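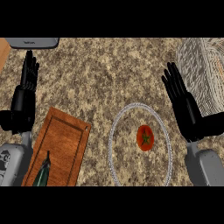
Kitchen counter task in the Sullance simulator, start position, both hands empty.

Setting Up Your First Kitchen Task in Sullance

This guide is intended for instructors and laboratory staff who have received a Sullance license from Piltis and wish to prepare a two-handed kitchen task for the first time. It covers loading the counter, checking the hands, placing the objects, recording a trial and exporting the results. Readers who have completed the introductory module on single-arm control may begin directly at Step 2.

The guide was prepared by Luana Fagundes and reviewed by Mudassar Ansari. It applies to the standard teaching license. Sites holding the extended license will see additional menu entries, which may be left at their default settings.

Before You Begin

Confirm that the license key has been entered on the workstation and that the status line at the bottom of the Sullance window reads Active. The simulator will open without a key, but recordings cannot be saved in that condition.

Close any other program that uses the graphics card. Rendering of transparent and polished surfaces is the most demanding part of the kitchen set, and a workstation that performs well with the warehouse set may run slowly here. If the display stutters, open Settings, select Surfaces, and lower the reflection quality by one level. The behavior of the objects is not affected by this setting.

You will also need a project folder with write permission. Network folders are supported, although Piltis recommends a local folder for the recording stage.

Step 1. Load the Counter

From the File menu, choose New Task and then Kitchen. Select the granite counter and press Load. The counter appears with both arms attached and the default background items in position along the far side. Background items are fixed; they can be seen by the operator but cannot be grasped or moved.

The speckled surface is recommended for classes that intend to train a vision model. Operators who find it tiring to work against may select the plain surface instead. The choice should be made now, as changing the surface later clears the placement of all movable objects.

Step 2. Check the Hands

The kitchen set opens with the four-finger hand selected for each arm. Press Home to bring both arms to the start position. The hands should come to rest open, with the fingers raised and pointing away from the operator, one on each side of the work area.

Open the Hands panel and run Finger Check. Each finger closes and opens in turn, first on the left hand and then on the right. Watch the full cycle. If a finger fails to return, press Home again and repeat the check. A second failure usually indicates that the hand file was not copied completely during installation, and the Repair option in the Help menu should be used.

Do not adjust the grip force at this stage. The supplied value is suitable for soft produce and is the value assumed by the scoring sheet.

Step 3. Place the Objects

Open the Objects panel. For the first exercise, the following are required:

Cutting board, wood
Green vegetable, long
Plate, glass
Tomato, whole

Place the cutting board first, toward the left hand, and turn it slightly so that its far end points to the right. Set the green vegetable on the near end of the board. Place the glass plate toward the right hand, then lower the tomato onto the far part of the plate. Leave the upper middle of the counter clear between the hands. The arms require this area when an object is passed from one side to the other.

Objects may overlap in the editor without producing a warning. Select Settle before continuing. The simulator will then apply gravity for 2 seconds, and any object that has been placed inside another will shift or fall. Correct its position and settle again.

The clear plate deserves particular attention. The counter pattern shows through it, and only its bright rim marks its outline. New operators tend to reach for the tomato successfully and then strike the rim on the way out. A short practice period without recording is advised.

Step 4. Define the Task

In the Task panel, enter a plain instruction, such as "Move the tomato to the cutting board." One sentence is sufficient. Instructions that join several actions should be divided into separate tasks, which can be linked afterward under Sequence.

Set the time limit to 15 seconds for a single transfer. Set the success condition to Object on Surface, then choose the tomato and the cutting board from the two lists. The condition is met only when the object is at rest and the hand has released it.

Step 5. Record a Trial

Put on the control gloves or connect the hand controllers, according to your equipment. Press Record, wait for the tone, and carry out the instruction. Press Stop when the hands have returned to the start position. A trial that ends with the hands elsewhere is saved but is marked Incomplete.

Piltis suggests a minimum of 6 trials for each operator before any results are compared. Benedito Bragança, who led the teaching trial of the kitchen set, also advises that operators alternate between the left and right hand from the first session — habits formed with one hand are difficult to correct later.

Step 6. Review and Export

Open the Review tab and play each trial at normal speed. Delete trials in which the gloves lost connection. Trials in which the object was dropped should be kept, with the label Dropped applied, so that the record of the class remains complete.

To export, select the trials and choose Export, Standard. The file contains the joint positions, the object positions and the rendered video. A separate text file lists the instruction and the result of each trial.

Known Limits of the Current Release

The vegetables supplied with the teaching license cannot be cut. They behave as solid objects and are suited to grasping, lifting and placing. Cutting is planned for a later release — no date has been set.

If an export stops with Message 124, the project folder is full or has become read-only. Free some space or choose another folder, then export again. The recordings themselves are not lost.

Support

Questions about licenses should be addressed to Janaína Queiroz at the Piltis education desk. Technical questions are handled by Nivaldo Seixas and should include the log file from the project folder. Requests received after 4 p.m. are answered on the next working day. The next revision of this guide is expected in April.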